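# Chapter 4: Where Did the Afternoon Go?

I used to teach a unit on time management in which I never once measured my own time. I'd stand up in front of a room of first-year students, draw a lovely grid on the board, and tell them to fill it in. Then I'd go back to my office and spend forty minutes renaming folders.

What changed things for me was a time diary. I kept my first one in February, in a cheap notebook, and I was quite sure it would show me working from nine until half past five with a sensible lunch. It showed nothing of the kind. On the first morning alone I had written "email", then "tea", then "email (same one)", then a word I still can't read. By the end of the month I had 286 entries, and 69 of them were some version of looking for something - a file, a form, a phone number I'd scribbled on the back of another form.

So this chapter is all about keeping a diary of that sort and reading it without wincing too much. You'll need one for the exercise in section 4.3, so you may as well start now, before you've learnt what a good one looks like. Bad first attempts are useful. Keep yours!

## 4.1 What we think we do at a desk

Ask people how they spend a working day and they'll tell you about their job. Ask them to write it down as it happens and you get something much lumpier. Catalina Cáceres ran the accounts at Plerko, a small firm that hires out marquees, when she let me use her diary in an earlier edition of this book. She had told me beforehand that invoices took up her mornings. In the diary, invoices came in short bursts between phone calls, and the longest unbroken stretch she managed all week was 50 minutes. (It was the one day the phones were down.)

Her colleague Mizanur Selvanayagam had the opposite surprise. He thought he was interrupted constantly. His diary had long quiet patches in it, and he'd simply forgotten them, as most of us would. A calm hour leaves very little behind in the memory, while a two-minute row about tent pegs can colour a whole afternoon.

You'll meet both of them again in 4.4, where we put their diaries side by side and try to work out what Plerko could do differently. I don't want to spoil it, but part of it involves moving a printer.

## 4.2 Small jobs and big jobs

Throughout the chapter I'll be using two plain terms. A **small job** is anything you can finish in one sitting without having to remember where you were. A **big job** is anything you have to come back to. Length has less to do with it than you'd expect: a letter you keep putting down and picking up again is a big job for our purposes, even if it only runs to 200 words.

Most desks mix the two all day long, and the cost comes at the joins. Each time you go back to a big job you have to find your place, reread a bit, and remember what you meant by that note in the margin. In your diary, mark those moments with a small cross. Don't try to time them yet - we'll get to timing in 4.3, and people who start with a stopwatch tend to give up by teatime.

Before reading on, have a go at these:

1. Write down, from memory, everything you did at a desk or table yesterday.
2. Put an S or a B next to each item.
3. Put a question mark by any item you're not sure about, and hang on to the list. We'll argue over the question marks later. 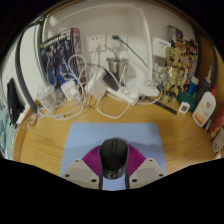
*Figure 4.1 A mouse and mouse pad on a wooden desk.*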